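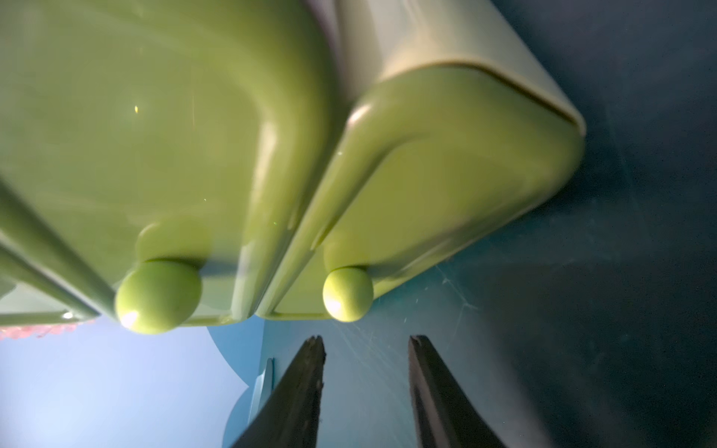

### 3.2 Sorting and Storage Habits in Shared Households

Households in the Clulholm sample were asked to keep a written record of where everyday items were put away at the end of each day. The record covered kitchen goods, papers, clothing and children's belongings. Of the 500 households invited, 80 returned a complete set of entries, giving 2700 usable records after duplicates were removed.

Entries were coded using the Pellov scheme, which separates fixed places (a named shelf, drawer or box) from floating places (a chair, a stair, the end of a counter). Two coders worked independently, and differences were settled by discussion before the analysis began.

Figure 1. Molded green fronts with thick rounded borders.

Fixed places were recorded most often for kitchen goods and least often for papers. Households with three or more adults used floating places more freely — particularly for mail and keys — and tended to describe them by the person who used them. Marchetti households, drawn from the older apartment blocks, gave shorter entries than those in Jornevum. This difference may reflect the smaller number of rooms, although floor area was not recorded and the point cannot be tested with the present data.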